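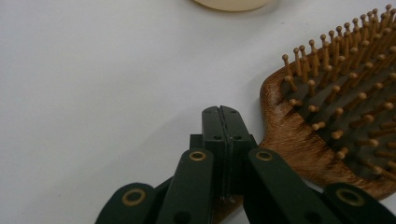

3.2 Household storage of personal care items

Shared surfaces are a recurring source of disagreement in small rental units. The Fendden survey asked tenants to record which personal care items were kept in view and which were put away between uses. Of the 2588 items recorded, 1015 were kept in view, most often on a table or shelf outside the bathroom. Grooming tools made up a large share of this group. A wooden paddle brush left on a white tabletop, as in Figure 4, is typical of the entries coded as "in view, no container." Items in this category were counted once per household, even when tenants reported moving them during the day.

Figure 4. Paddle hairbrush with wooden pins on a tabletop, coded "in view, no container."

Storage habits varied with the layout of the unit. In the Vostier buildings, where bathrooms have no cabinet, tenants tended to keep daily items in the bedroom or near the entrance. In the Doltis buildings each bathroom has a built-in cabinet, yet 56 of the 70 households there still kept at least one grooming item elsewhere. Tenants most often gave poor lighting at the bathroom mirror as the cause. This agrees with the earlier work of Chaturvedi, which found that cabinet space alone was a weak predictor of where items were kept.

Responses collected in November were coded separately, as several households were preparing to move at that time. Their entries are included in the item totals but are left out of the comparison by building in Section 3.3.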